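# Open day at the Tridside pressing plant

Sun 6 October

The doors opened at ten and there were already people in Slayer shirts leaning on the fence by half past nine. Tridside has been pressing records in the old dairy at Meltunby since last year, mostly for small metal and punk labels, and this was the first time they had let the public in. Entry was free but you had to book, and they took 90 people over the day in groups.

I went round with Silvana Sampaio, who plays bass in Plorer. Their second album was pressed here in July and she wanted to see the machines that had done it. Our guide was Sebastião Marinho, one of the two press operators. He had a headset microphone that worked in the office and stopped working as soon as we reached anything noisy, so stand near the front if you go.

The tour starts with the cutting room, which is small, so we went in six at a time. They cut lacquers here for some jobs, but most customers send audio files and leave the rest to the plant. Marinho played us the same thirty seconds of a doom track twice, once from the file and once from a test cut. The low end on the cut was a bit tighter. He said the most common problem with metal masters is too much going on at the top, cymbals mainly, and that bands who send him a separate master for vinyl get a better record. He also asked people to stop putting 26 minutes on a side.

Plating is done elsewhere, so the next stop is the press hall. There are two presses, an older manual one and a newer automatic one, and only the automatic was running. It was making black copies of a split between two bands I didn't know. A lump of warm vinyl goes in between the labels, the press closes, and the trimmed record drops on to a spindle to cool. The smell is strong but not unpleasant. You aren't allowed past the yellow line and the floor is slippery in places.

The smallest order they accept is 500 copies. Several people in our group were in bands and asked about smaller runs, and the answer was no for now, because the setup takes the same time whatever the number. Coloured vinyl costs more and splatter more again. Marinho showed us a crate of rejects from a splatter job, all going back to be ground up for recycled stock. He let each of us take one. Mine has a dent near the label and plays fine on the B side.

After that you go through to the packing room, where Vimala Pillai was putting inner sleeves on by hand. She checks every twentieth record on a turntable and looks at all of them under a lamp. There was a shelf of finished jobs waiting for collection, with order numbers on the boxes. Plorer's repress was on it, order 3886, and Silvana was allowed to open one box and check the gatefold. The spine text was straight this time.

Lunch was a van in the yard doing chips and bean burgers. At two o'clock there was a talk in the canteen by Reinaldo Pacheco, who runs the Andrade label, on what a first album costs. He put his own invoices on the screen, which was useful, and went through them line by line. Sleeve printing was higher than I expected and postage abroad was far worse. Questions ran over by half an hour.
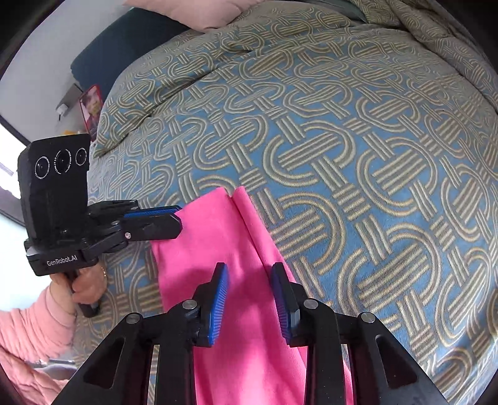
Thaís Bastos closed the day with a solo set in the loading bay, guitar and loop pedal, four long pieces and no talking between them. The sound was better than it had any right to be with a roller door behind her, though the first piece was lost under people coming in from the yard. Her merch table had the new cassette, last year's LP and a pile of tour towels, plain ones with no logo, in much the same bright pink as the cloth laid over the blue blanket in the photo. She sold out of the cassette before I reached the front – I bought the LP.

Getting there is the awkward part. The bus from the station stops at the far end of the industrial estate and there is no pavement for the last stretch. On Sundays the last one back leaves before six, and we missed the end of the set to catch it. There is parking for a few cars at the plant and more along the lane.

Tridside say they will do another open day in the spring, with the manual press running as well. Booking will be through their mailing list. Take earplugs for the press hall, as the basket of free ones by the door was empty by the time our group went in.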